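24 December 2020
Notebook, chores bench. Duyên Lã writing, Itsuki Kobori can add his bits after.

Checked cloth day. Question on the board is the same one since September: which chores could we hand to a machine right now and not have to redo them ourselves. My answer going in was "very few". Still is but the list moved a little.

First the logs from last week, read them over coffee. Falley run is the shirt folding one. Policy gets the first fold fine, second fold ok if the sleeves start flat, and if a sleeve is tucked under it just folds on top of it and calls it done. Thoa Khúc wants to count that as a pass. I don't. If my kid folded like that I'd send him back. We left it as "partial" and moved on, need a real rule for this before the next write-up.

Lusby run is wiping. Wiping is the closest to done of anything we have. Flat top, cloth already in the fingers, known edges. Put a cup on the table and it wipes around it badly but it does not knock it over any more. Corners still no.

Total clips in the set as of this morning 2684, that's counting the bad ones Nga Trương hasn't pruned. She says give her till the weekend.
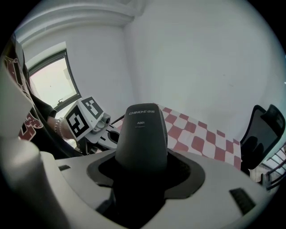 What keeps bugging me is wrist angle. When a person does it with the grippers the wrist rolls without thinking, you come in low, tip, pinch, lift. Arm on the bench can do the same path on paper, but it runs into its own elbow limit on maybe the most useful angles. So we collect lovely human motion and then a third of it is no good for the arm. Itsuki thinks slow down and keep elbows in when demonstrating. Đức Châu thinks fix the arm mount and leave people alone. I'm with Đức on this, people moving oddly gives you odd data.

To try: raise mount, re-run 5 of the old wiping clips, see how many go through w/o clipping.

Tidying. This is the one everybody outside asks about, can it pick stuff up off the floor. Depends what stuff. Stiff and chunky, yes mostly. Soft and flat, socks, receipts, no. Anything with a loop or string hanging off it is the worst, fingers close on the string, lift looks good for a second, then it swings and the tracker looses the thing behind the gripper. Two hands help a lot. One to hold, one to steady. But then you need both hands to agree and our timing between left and right is still sloppy, around 200 ms on the bad ones. You don't notice that when wiping. You notice it a lot in a handover.

Thoa asked if patterned cloth under the work hurts or helps. Don't know yet. Could be it helps the camera keep its place, could be the model learns the squares and falls apart on a plain table. Needs a plain-surface set to compare, same tasks, same person. Put it on the list.

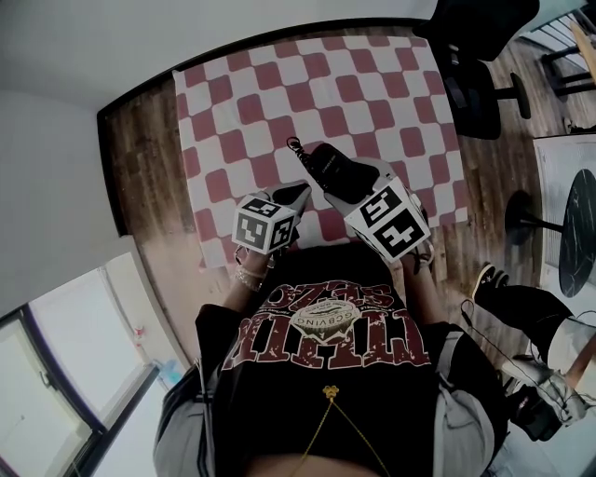
Call with the Ridano people, short. They run a small shop, packing and sorting, and want to know if any of this is worth waiting for. Told them straight: sorting parts into bins with the same parts every day, buy a normal fixed machine, it's been doable for years. Mixed returns coming in, bags, odd shapes, stuff tangled together, keep your people. They asked when. I said I don't know and I think they liked that better than a date. Their floor lead said the real pain is the end of shift clean-up, sweeping and putting tools back, about which nobody has ever tried to sell them anything. Tools back on the wall is interesting, fixed places, hard objects, could be a decent next task for us. Ask if they'd send a list of what hangs where.

Scores as they stand, my opinion only
wiping flat surface: usable if someone is near
folding: no, slower than me and worse
picking up hard things: close
picking up soft things: no
tools to hooks: not tried
anything with shoes, cords, bags: no

Speed is the other thing. Even the good tasks run 3 times slower than a person, which I can live with at home at night. On a shop floor not so much, the bench is needed again before the arm gets done.

Tạ branch of the training code is still broken for the left hand, it flips one axis. Đức found it, fix is one line but he wants to re-check the older runs too, so do NOT start a new training on that branch untill he says. Use main.

Left over:
- pass/fail rule for folding (me + Thoa)
- mount height (Đức)
- pruning (Nga)
- plain-surface set, pick tasks first
- left/right timing, Itsuki to look at the clock sync
- write Ridano about the tool wall
- more wipes, we're out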